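I've been putting off buying a microwave since June, when the old one in our break nook at Warkus finally started tripping the breaker every time somebody warmed up soup. Two people were after me about it (hi, Darren Marsden!) and I kept saying "soon, soon" and then eating cold noodles at my desk like everybody else.

Well, I fell for the one with the pink trim! I know, I know, we were supposed to get something plain and gray. But it's a creamy off-white with rounded corners and a skinny reddish-pink line running all the way around the door, and I just think it's cheerful. It came to 144 dollars, and almost 71 of that was covered by the mug sale, so thank you to all you mug people.

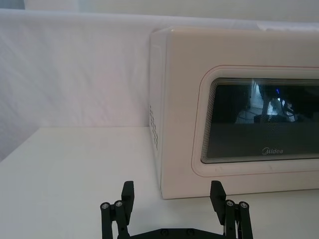 The Midea, side vents and all.

A few house rules while I have you. Please cover your food, especially anything with tomato in it. Leave some space by the little vent holes on the side, so no stacking paper plates against it. And wipe the glass if you splatter, the window is big and dark and I have a feeling it's going to show everything.

Emiliano Lucero has already asked about popcorn. Yes, but stay with it until it's done! The old one is still under my desk if you want it for parts, come get it before I trip over it again.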